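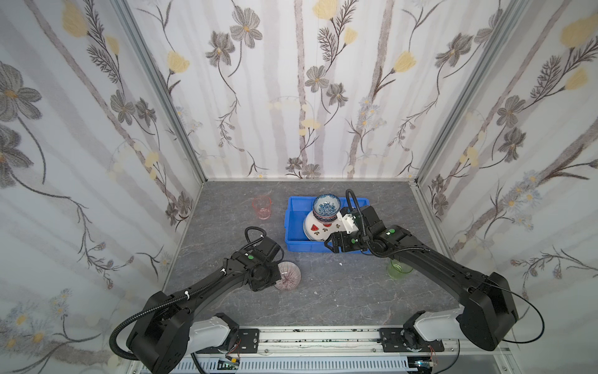
Posted by the Minavthorpe maintainers | Filed under: Planner, Two-Arm Setups | Last touched in February

Why does my left arm stop above the bowl and sit there?
It's waiting for a grasp score it likes. A bowl on its side offers the planner plenty of rim and very few opinions. Drop min_score a notch, or switch on the rim sampler, which tries 30 approach angles and then picks the one you'd have picked.

Does perception cope with see-through cups?
Better than it did. Pink and green tumblers used to come back from the depth stage as a rumour. Since the Prarbridge branch was merged, we segment on colour first and fill in depth from the floor plane. Completely clear glass is still a matter of faith.

Will the floral wallpaper confuse the detector?
It did for one release, when big grey petals were being reported as plates. Set the workspace bounds and anything outside the box gets ignored, however pretty. Patterned crockery is fine – a plate with watermelon slices on it is still labelled a plate.

Can both arms work over the dish tray at once?
Yes, if you turn on shared-zone locking. Without it, each arm plans as though the other were a theory. The lock is held for 2 seconds by default, and raising it makes everything safer and much duller.

Are the cables in the collision model?
No. Rajput, our checker, knows about links, grippers and the rail. Cable loops move about and we haven't found a model that's both honest and quick. Pad the wrist geometry and keep an eye on it.

What are the green dots for?
On our setup, calibration. Run the marker check after you remount an arm. If the error comes back over 7 mm, do the whole calibration again, and yes, we know.

Why did my config stop loading?
You've upgraded to Stornano 41, which renamed "gripper_colour" to something sensible. The migration script is in the tools folder. It prints a great many warnings, and the last one is the one that matters.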